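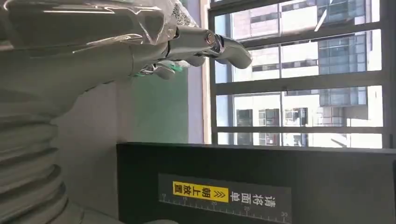 Parcel Room Helpers Wanted - Come and Pack With Us

Gallegos is looking for up to 20 people to join the parcel room for the busy stretch that begins in May. If you like keeping your hands moving, if you are the sort of person who straightens a stack of mail on somebody else's desk, we would love to hear from you!

Most of what comes through the room is soft parcels: plastic mailer bags, mainly, with a few small cartons mixed in. They arrive in crates, and your job is to take them out one at a time, turn each one so the label can be read, check it against the list, and send it along the belt to the right run. It sounds simple, and after a morning or two it is, but mailer bags are slippery things and they do like to fold over on themselves just when you want to see the label. You'll get the knack. Renato Escobar, who looks after the early shift, will sit with you for as long as you need.

The early shift starts at 7 in the morning and the late one starts after lunch. You can tell us which you prefer, and we'll do our best (we can't always promise, but we do try). There is plenty of standing, so please bring comfortable closed shoes. Gloves are provided, and so is coffee.

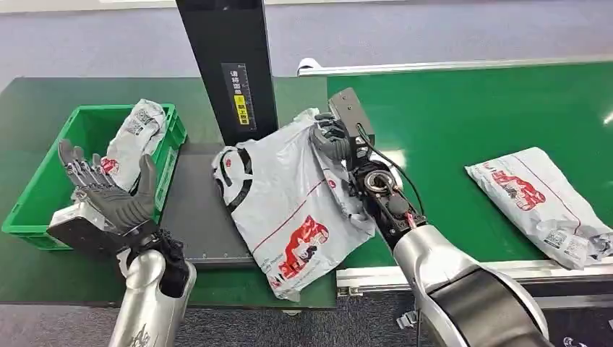

Gallegos Parcel Services | Sorting and Packing Team

What the work looks like day to day

You'll be given a station beside the belt and a crate to work from. Bags with printed fronts can be confusing at first, as the address label is often much smaller than the shop's logo, so take your time and look at both sides. Anything torn, badly creased or missing its label goes to Sarahí Magaña at the problem desk. She would much sooner see ten bags that turn out to be fine than miss the one that isn't, so please don't be shy about it.

Who we'd like to meet

You don't need experience in a warehouse or a mail room. We do ask that you can read small print comfortably, with glasses if you wear them, and that you can lift a full crate with a partner. People coming back to work after a long break are very welcome - several of our best packers started that way.

How to apply

Write a few lines about yourself, say which shift suits you, and send them to Soledad Jaramillo, Gallegos Parcel Services, 1824 Usteck Road, quoting job number 838. You can also drop your note at the front desk any time before four in the afternoon. Soledad reads every one herself and will call you to set up a short visit, so please remember your phone number!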